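Buenas prácticas en la demostración manual con pinzas

Artículo de la enciclopedia abierta de Drostby · Sección: Robótica, normas y costumbres · Mantiene la página: Divina Dagdag

Se llama demostración manual con pinzas a la tarea de enseñar un movimiento a un robot haciéndolo una misma, con una pinza en cada mano, para que después el programa aprenda de lo grabado. Lo cuento en primera persona porque llevo bastante tiempo en ello y porque en Drostby los artículos de esta sección se firman (¡qué alegría poder decir «yo» en una enciclopedia!).

Origen de las reglas

Las primeras normas que seguimos venían de un cuaderno de Toshiko Chiba, escrito a lápiz y lleno de flechas. Luego Isamu Murakami lo pasó a limpio y salió la guía Orley, que en su versión actual tiene 37 reglas. Algunas son de sentido común y otras todavía las discutimos los miércoles, sobre todo la que obliga a repetir la toma entera si se cae un objeto. A mí me parece exagerada — una caída bien recuperada enseña muchísimo —, pero Isamu no cede y la regla sigue ahí.

La guía distingue entre reglas de cuerpo (postura, descansos, ropa), reglas de mesa y reglas de registro. Las de cuerpo son las que más se saltan los novatos. Codos sueltos, hombros bajos, nada de estirarse para llegar a un objeto lejano: se da un paso y ya está. 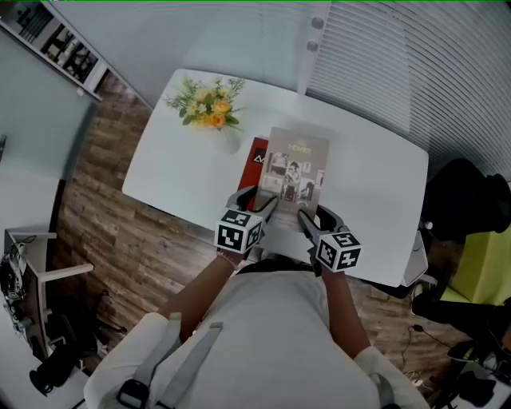
La regla de mesa que más defiendo es la de los marcadores a la vista. Cada pinza tiene que poder localizarse durante todo el movimiento, y eso depende de cómo gira una las muñecas, cosa que al principio cuesta un montón recordar. Con los cubos blancos de cuadros negros, uno en cada pinza, conviene que siempre quede alguna cara despejada hacia la cámara. Con cosas planas como la revista HOMER hay además otra costumbre que recomiendo: entrar despacio, con las puntas abiertas, y decidir antes por qué borde se va a coger. Si hay algo debajo, como el libro rojo que asoma por la izquierda, se anota en la ficha como apilado, porque para quien entrene el modelo no es lo mismo que una revista sola sobre la mesa.

¿Y los adornos? Pues depende. La guía Orley permite dejar objetos ajenos a la tarea siempre que no estorben el recorrido de las manos, y yo soy muy partidaria: unas flores al fondo no molestan a nadie y las casas de verdad tienen flores. Masanobu Higuchi prefiere la mesa pelada, al menos en las primeras tomas de cada tarea. En la página de discusión tenéis nuestro intercambio completo, que es largo.

Registro y revisión

Cada toma lleva nombre de tarea, objetos y observaciones. En Tumutska revisamos un lote de 418 tomas y apartamos 114, casi todas por marcadores tapados o por fichas a medio rellenar. Desde entonces pedimos que la ficha se escriba nada más soltar las pinzas, que luego una se va a por un café y se le olvida todo. En el lote siguiente, de 400, la revisión se hizo entre dos personas y fue bastante más llevadera.

Puntos en debate

El descanso obligatorio entre series (Tsuji propone que lo marque un temporizador, yo prefiero que lo decida quien graba). La grabación con una sola mano. El uso de guantes, que la guía ni menciona y que Saulius Tamošiūnaitė quiere incluir en la próxima versión.

Véase también: Calibración de pinzas · Fichas de toma · Guía Orley, texto completo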